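Vandeo pegboard kit review: my pliers finally have an address

Reviewed by Trevor Pickering

I put off buying a pegboard for years and kept my hand tools in a drawer that jammed every time I wanted a screwdriver. The gray Vandeo kit went up over my workbench in September and I love it. I use it every single day, and I've already started eyeing the wall next to it (my wife has noticed).

Putting it up took me 81 minutes, including a run back to the basement for a longer bit. The holes are evenly spaced and clean all the way through, so the hooks slide in without any wrestling. There's a faint seam where the panels meet. I stopped noticing it after a day or so.

The kit comes with 60 pieces, which sounded like overkill until I started hanging things. Scissors, pliers, tape - it all wants a spot once you get going! My favorite piece is the black cup. I figured I'd throw pencils in it, but it's perfect for a screwdriver you grab ten times in an afternoon.
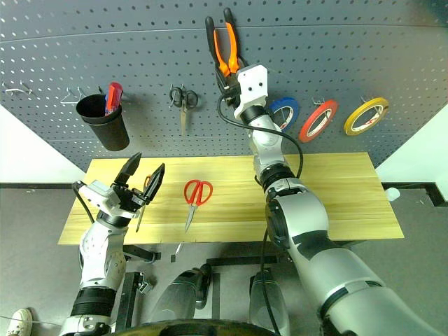 Tape in three colors, scissors on a hook, and the screwdriver in its cup.

Hanging the tape is the best idea I've had in ages. Blue, red and yellow, all in a row, and I can grab the one I want without digging. Big heavy rolls might be a different story, I haven't tried any.

Couple of gripes. The cup sits a little crooked on mine and I keep nudging it straight. The little metal hooks can also come out with the tool if you yank upward, so lift gently. I looked at the Brostetti board too, but it only came in white and I wanted gray.

Still have a few hooks with nothing on them, and more scissors on the bench than any one person needs. Those are next. Five stars from me, and I'm ordering a second cup.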